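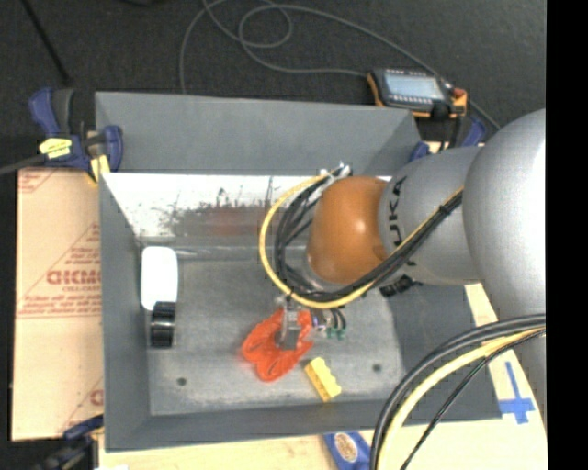 Tramden 分店厨房与仓库安全检查表（附意见）

检查日期：2021年3月7日
检查人：Thư Dương
陪同：Khoa Lâm（厨房），Trinh Mạc（仓库）
上次检查：去年August表格，已存档

填写说明：每一项写“合格”“需改”或者“不适用”。写“需改”的时候，请一定写意见，不要只画一个叉。中文不是我的母语，如果有的句子不清楚，请直接问我，不要猜。

一、出入口和通道

1. 后门可以从里面不用钥匙打开。合格。
意见：门把手有一点松，可以用，但是请Khoa拧紧螺丝。

2. 通道宽度够两个人同时走过。需改。
意见：面粉袋放在通道左边，走路的时候要侧身。上次检查我已经写过这件事。请搬到干货架的最下层。

3. 应急灯按测试键会亮。合格。

4. 出口标志清楚，没有被东西挡住。需改。
意见：仓库里面的标志被高的纸箱挡住一半。Trinh当场搬走了两个纸箱，剩下的今天下班以前搬完。

二、消防

5. 灭火器压力表指针在绿色区域。合格。

6. 灭火器挂的高度合适，前面没有杂物。合格。
意见：厨房的那一个，旁边的挂钩上有人挂围裙。围裙请挂在更衣间。

7. 灭火毯在炉灶附近，大家知道在哪里。需改。
意见：毯子在。但是我问新来的同事Tươi Đào，她不知道位置。请在她下一次上班开始的时候，带她走一圈，然后在培训表上签名。

8. 排烟罩滤网清洗记录完整。需改。
意见：记录缺一次。Khoa说洗过了，忘记写。我相信他，但是没有记录我不能写“合格”。清洗的单据号码是297，请补贴在记录本后面。

三、电和燃气

9. 插座没有裂开、发黄或者烧过的痕迹。合格。

10. 延长线没有放在水池旁边。需改。
意见：搅拌机的延长线经过水池下面。请换到右边墙上的插座。在换好以前，搅拌机不要使用。

11. 燃气总阀门能转动，有标签。合格。
意见：标签的字快看不见了，下次检查以前重新写一张。

12. 燃气软管在有效期内。合格。

四、冷藏和温度

13. 冷藏柜温度每天记录。合格。
意见：字迹很整齐，谢谢Trinh。

14. 冷冻库的门可以从里面推开。合格。
意见：我自己进去试了。关门以后推一次就开，不需要很大的力气。

15. 冷冻库地面没有结冰。需改。
意见：门口大约有38厘米长的一条薄冰，可能是门的密封条老了。已经给Perron维修公司打电话，他们答应3天以内来看。现在门口放防滑垫，进去的人请穿防滑鞋。

16. 生的和熟的分开放。合格。

五、货架和搬运

17. 货架固定在墙上。需改。
意见：靠窗的那一排少一个固定螺丝。手推它的时候会摇动。请先把上层的罐头拿下来，放到地面的托盘上，修好再放回去。

18. 重的东西放在腰部以下。合格。

19. 手推车轮子和刹车正常。需改。
意见：蓝色Boneo手推车的刹车踩不住，已经贴“停用”。请不要因为着急就把纸条拿掉。另外一辆没有问题。

20. 梯子的脚有橡胶垫，没有变形。合格。

六、清洁用品和急救

21. 清洁剂放在有锁的柜子里，瓶子上有名字。需改。
意见：有一个喷瓶没有名字。问了一圈，没有人确定里面是什么。已经交给Khoa按规定处理，不可以倒进水池。

22. 洗眼瓶在有效期内。合格。

23. 急救箱物品齐全。需改。
意见：烫伤敷料用完了，创可贴只剩很小的那种。请向Taklow订货，订单上写“厨房用，蓝色”。

24. 受伤记录本放在大家能拿到的地方。合格。
意见：最近一条写得太短，只有“切手”两个字。请补写时间、地点、用什么处理。

七、整改安排

第10项和第17项：今天完成，完成以前不要使用有关的设备和货架。
第2、4、8项：今天下班以前。
第15项：等Perron来，Khoa负责开门和签字。
第7、19、21、23、24项：10天以内，由Trinh收集签名以后交给我。

如果有人觉得某一项我写得太严格，可以写在下面，我会回复。

员工意见：
第2项，面粉送货的时间在早上最忙的时候，我们没有时间马上搬。能不能请送货的人直接放到架子旁边？——Khoa Lâm

回复：可以，这个建议很好。我会跟供应商说。在他们同意以前，请送到以后先放在仓库门里面，不要放在通道。——Thư Dương

签名：Thư Dương，Khoa Lâm，Trinh Mạc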